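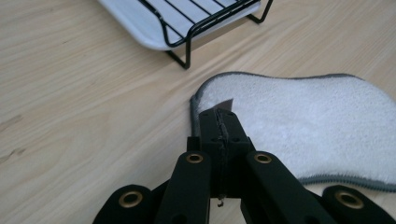 11/25/24, bench notes, Cloltden car, carburetor and cooling work

Float bowls first. Both carbs came off Friday with the intake manifold still bolted up, front bowl showing the same brown varnish as in May, rear bowl clean. Jets, needles and emulsion tubes went through the ultrasonic tank in separate baskets so the front and rear sets could not get swapped. For draining them I want something like a dish drying rack, black wire over a white tray with a raised rim, set on a bare wood table. The present arrangement of shop towels sheds lint, and lint in an idle passage cost us most of practice at Eton. The slots in a rack of that type would be too wide for the jets by themselves, so the small parts would stay in their baskets and the bodies and bowls would sit straight on the wire.

Float heights as found: front low by a visible margin, rear on spec. Front float needle has a ring worn into the taper. Replaced needle and seat together. Reset height with the gauge block, checked three times with the body inverted, then once more with the gasket in place because the Woldemariam gasket is thicker than the original. The thicker gasket changes the reading if the gauge is placed on the gasket face. Gauge goes on the casting. Writing it down since the last entry on this does not say which face was used, and I can't tell from the numbers.

Idle mixture screws: front out two and a quarter, rear out one and a half as found. Both now at one and three quarters for a starting point. Tips are straight under the loupe.

Throttle shafts. Front has play at the linkage end. Measured with the indicator on the shaft a half inch out from the body, pushing up and down by hand. It is within what we have run before but it has grown. Will rebush over the winter. No point doing one and leaving the other, so both carbs will go out together. For now, new felt seals and a drop of oil.

Linkage: rear carb was opening late. With the pedal on the stop the rear butterfly was short of vertical by a few degrees. Shortened the connecting rod one full turn, now both reach vertical within what I can see by eye. Checked idle stop again after, had to back the rear screw off a little. Return springs replaced as a pair. Old ones kept in the drawer marked LINKAGE, tagged.

Fuel side. Pump pressure at the regulator outlet was wandering on the gauge with the engine off and pump on. Pulled the regulator, found a flake of hose liner sitting on the seat. The hose is the section between the filter and the regulator, fitted before the Hosdale meeting. Cut it lengthwise. Liner is lifting at the crimp end for most of an inch. The rest of that roll should not be used. I marked it with red tape and put it under the bench. Anyone who has made up lines from that roll for another car needs to look at them before they run.

New line made up from the older stock, pressure tested with air and soapy water, no bubbles at either end. Regulator cleaned, seat looks good, reset. Gauge steady now for ten minutes with the pump on. Filter element replaced. Nothing in the old element except a little gray fuzz.

Cooling. The complaint from Hosdale was temperature climbing in the second half of the race, after 19 laps, while following another car closely. It came back down on the cool-off lap. Driver log says it never went into the red. Things checked today:

Thermostat, in a pan with a thermometer. Starts opening where it should, fully open where it should, closes again without sticking. Back in.

Cap. Holds pressure on the tester, but the rubber has a groove in it. Replaced.

Radiator. Core is clean from the front. From behind there is rubber dust packed in the lower corner on the left side, a patch maybe the size of a hand. Washed out from the back with low pressure water. Fins on that side are bent over in two places, straightened with the comb.

Ducting. I think this is most of it. The foam seal between the duct and the top of the radiator has let go along the right half. Air goes over the core there instead of through it. In clean air it may not matter much. Behind another car it would. Old foam scraped off, surface wiped down with solvent, new foam cut and glued. Leave overnight before putting the bodywork back on. Do not fit the nose tonight to see if it clears. It clears.

Water pump. No seep from the weep hole, no play I can feel. Hours on it total 23. Carry on.

Fan belt tension on the slack side, brought up. Pulley alignment checked with a straightedge, good.

Compression while the plugs were out. Cold engine, throttles held open, battery on the charger. All cylinders close together, number three the lowest as usual and no lower relative to the others than in May. Did not bother with a leakdown. Will do a leakdown when it is warm if there is time before the car goes on the trailer.

Plugs: one through three light tan, four darker. Four is fed by the rear carb, so this does not fit with the front float being low. Possibly the rear mixture was richened to cover something else. Would like to see plugs again after a proper run and a clean cut before changing any jets. Main jets left as they were front and rear. Please do not change jets and ignition timing on the same day again.

Timing. Static setting where the last entry says. Points gap had closed up a hair, reset. Rubbing block has a flat on it but the cam is smooth. Put grease on the felt. Advance weights move freely and come back. With the strobe, total advance is reached at the same engine speed as before. I had expected the springs to have gone soft and they have not.

Tach reading against the strobe: tach is reading high. With the strobe box showing 3,823 the needle sat a little over the four mark. It matters at the shift point, where we are probably giving away some revs. Not going to open the tach up here. Sending it out with the oil pressure gauge when the car is stripped.

Oil. Drained warm, cut the filter open. A few bright specks, none that stick to the magnet. Same as last time. Sump plug magnet has the usual gray paste. Refilled with the same grade. Oil pressure on the bench gauge was 66 cold at fast idle, and the dash gauge agreed as well as I can read it.

Brakes, quickly, as the wheels were off anyway. Front pads have another meeting in them. Rears are fine. Bled all four corners, fluid from the right rear came out dark for the first few strokes and then clear. Flexible hose on that corner runs close to the exhaust tailpiece. Rotated the bracket to give more clearance and fitted a piece of heat sleeve. Check it again after the next run.

Left front wheel bearing had slightly too much end float. Taken up, new cotter pin. Grease in the hub was still good.

Still open:
Rebush throttle shafts, both carbs.
Replace any lines made from the red-taped roll.
Leakdown, warm.
Nose back on after the foam has set.
Plug reading after the next run.
Order needle and seat sets, that was the last one.
Rack for draining parts, and keep solvent off it until we know what the tray will tolerate.

First fire-up after assembly was on the old idle settings for the front carb by mistake, ran lumpy, shut down, corrected, restarted. Settled at idle in under a minute. Small fuel weep at the front banjo, nipped up, dry after wiping and a second run. Ran up to temperature with the nose off and the shop fan in front, thermostat opened, top hose hot, no leaks at the hose ends. Shut off and left to cool with the cap on. Will check the level in the morning before anything else gets moved.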